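Quick bit of sewing news from me! The Petham skirt pattern has finally been re-released, and I've already cut mine out (in the mustard linen I was meant to be saving, oops). The new version goes up eight sizes and the pockets are deeper, which I'd been grumbling over for years.
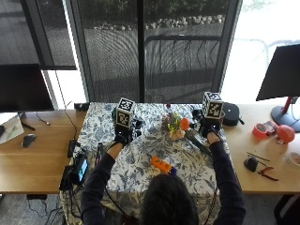 *Issue 57*

Vicente Ojeda, who drafted the original, told me he's redone the waistband from scratch, so if you've got the old printed copy don't mix the pieces. Mine came out a smidge long, but I'm short and I always forget to check the hem first!

The first 100 paper copies come with a label from Gimside, and the PDF is up now. Fiifi Sarpong is running the sew-along through July, and I'll be in there most evenings after 8, probably unpicking my zipper. Bring your favourite colour of thread.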